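How to run a client feedback round for a small professional firm

A feedback round is a fixed set of interviews with clients, held over a short period and written up in one format. The steps below assume a firm with no research staff and a client list kept in a spreadsheet or in a practice system such as Ongate.

Step 1. Draw the list

Export every client billed in the past two years. Remove duplicates, closed companies and anyone in dispute with the firm. In the worked figures used on this page, the export held 614 rows and the cleaned list held 147.

Sort the cleaned list by fees and split it into three bands of equal size. Pick the same number of clients from each band at random. Do not let partners choose. If a partner objects to a name, record the objection and draw a replacement from the same band.
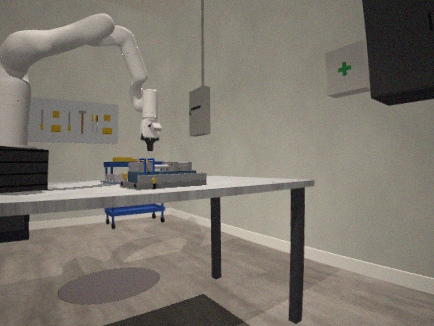

Step 2. Write the questions

Nine questions will fill a half-hour call. Open with the most recent piece of work, move to the working relationship, and leave fees until last. Ask one thing at a time. "Was the advice clear and prompt?" is two questions and gives an answer that cannot be coded.

Keep one rating question, on a scale of 0 to 10, and word it identically in every round. Changing the wording breaks the comparison with earlier years.

Step 3. Book and hold the calls

The invitation should come from the partner, the call from someone who has not worked on the account. Firms that lack such a person can use an outside interviewer; Feklow and Janton both take on small rounds. Allow around 5 calls a day per interviewer, including time for notes.

Ask for consent to record at the start. If it is refused, take notes and read the main points back before closing.

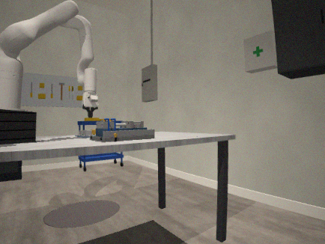

Step 4. Code the answers

Enter each comment on its own row with the client band, the question number and a theme code. Two people should code the first ten interviews separately and compare results. Where they differ, amend the code list and recode.

Step 5. Report

Give the number of interviews beside every finding. Remove names and any detail that identifies a client, unless the client has agreed to be quoted. Complaints that need a reply go to the partner concerned within two working days and do not wait for the report.

A round started in July will usually lose calls to holidays. Extend the booking period by two weeks.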